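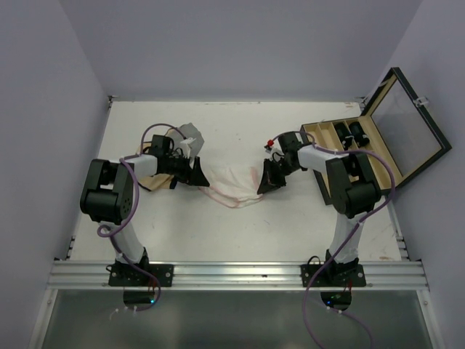 Both arms on the cloth, left and right lower corners. Cell 2, current cable routing.

Cable routing on a two-arm tabletop cell – how much slack at the elbow?

Posted by stallby_bench
March 3, 2019

I look after a small cell with two arms side by side on an aluminum extrusion, both reaching in over a white tabletop with panels on three sides. It handles cloth most of the day. Each arm has one purple sleeved cable from the gripper end back down past the base.

We are at 1,728 cycles since the last recable and the right arm has started dropping its gripper for a moment when it reaches far left. It comes back by itself. The left arm has not done it. Both cables are the same length and came in the same order from Griteo.

The routing differs a bit. The left one goes over the wrist, along the forearm, down beside the elbow and makes a small loop near the top of the lower link. The right one takes one wide arc out past the elbow and then crosses down over the lower link. I inherited this from Fatos Kolev, who built the cell last July, and his notes say only "leave enough."

So how much is enough? And would you tie it on the forearm or leave it free?

Reply by olter_mike
Your right cable is too free. With a wide arc like that, the bending all ends up at the two places where it is held. I would look at the gripper plug first. Power down, open the connector and pull gently on each wire. If one slides, you have it.

Reply by karsten60
I disagree about the arc. A wide bend is easier on the wires than a small loop, and if I had to bet on which cable dies first I would say the left one. Check the loop on that arm too while you have it open.

What is the sleeve? If it's the braided type you can push it back and look at the jacket underneath.

Reply by stallby_bench
Braided. I'll push it back tonight. The jacket looked fine near the wrist but I did not go past the elbow.

Reply by olter_mike
karsten60, a wide bend is fine if it stays wide. When the arm folds up, that arc has to go somewhere. On ours it caught on the elbow housing. We lost a shift to it.

Reply by iwona_s
Do both of you a favor and measure it. Put the arm at full reach, straighten the cable along it, and mark the sleeve at the elbow with tape. Then fold the arm all the way and see how far the tape has moved. We did this on the Lockwood cells and settled on 60 mm of spare at the elbow, one tie on the lower link, none on the forearm. Ties on the forearm always worked loose for us.

Also look below the rail. I can see white ties on the lower part of both cables. If the right one is tied tight down there, it can pull on the board connector every time the arm swings.

Iwona Sikora

Reply by karsten60
Agree on the forearm. I would put two ties on the lower link, though. One tie turns into a hinge.

Reply by stallby_bench
Update. Pushed the sleeve back the whole way on the right arm and found no damage. Gripper plug was tight. The board end below the rail was the problem – one crimp had pulled half out, on the far left reach it just lost contact. New crimp, ties cut off and redone with some play.

Did the tape test as well. Right arm had far more than 60 mm. I took some out and the arc is smaller now, clear of the elbow when folded. Left arm measured 29 mm, so I will let that loop out at the next stop.

700 cycles since then without a dropout.

Reply by olter_mike
Good. So it wasn't the arc.

Reply by karsten60
Told you. I'd still change the left cable while you're at it.

Reply by stallby_bench
No spare here. Griteo has two on order for us. I'm keeping one tie on the lower link for now and will put in a second if the sleeve starts to wear at that spot.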